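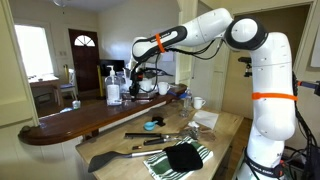 Cell 2 maintenance meeting, August
Gaete site, kitchen cell

Present: Harsh Tyagi (chair), Joaquín Orellana (minutes), Plonska, Boleck
Apologies: Fesent

Meeting opened at 9:30.

1. Previous minutes
Accepted with one correction: the spare gripper fingers are stored in the lower cabinet, not with the calibration kit.

2. Arm status
Orellana reported 758 hours on the arm since commissioning. Joint 4 stopped on a torque limit twice in the last period, both times with the elbow high and the gripper reaching over the ledge. The logs show no encoder fault. Tyagi asked whether the payload setting had been updated after the last gripper change. Orellana confirmed it had not. Old value to be replaced and the two moves rerun at reduced speed before anything mechanical is touched.

3. Cable routing
The cables from the elbow to the gripper were discussed at length. Boleck wants more slack at the wrist. Plonska prefers to keep the present length and move the tie point back toward the elbow. Agreed to try the tie point first. The orange straps on the forearm and the column stay where they are; tension to be checked at each weekly inspection and entered on the sheet.

4. Camera mount
The mount behind the column was found loose by Boleck during the last inspection. Screws retightened with thread lock. Calibration has not been repeated. No recorded runs until it has.

5. Reach over the ledge
Working height over the ledge is set at 1100 mm from the floor. Tyagi noted that the software limit and the printed setup sheet differ by 5 mm. The software value is the correct one. Setup sheet to be reissued and the old copies removed from the cell.

Layout of mugs and utensils on the table is to be left to the operator on shift. Liquids stay closed while the arm is powered. Plonska asked for this to be added to the startup checklist; agreed.

6. Spares
One set of gripper fingers left. Fesent has a quote for two further sets, delivery up to six weeks. Order approved.

Actions
Orellana: correct payload setting, rerun joint 4 moves, send logs to Tyagi.
Boleck: move cable tie point, repeat camera calibration.
Plonska: reissue setup sheet, amend startup checklist.
Fesent: place order for fingers.

7. Other business
Boleck asked for a second key to the lower cabinet. Tyagi to arrange.

Meeting closed at 10:15.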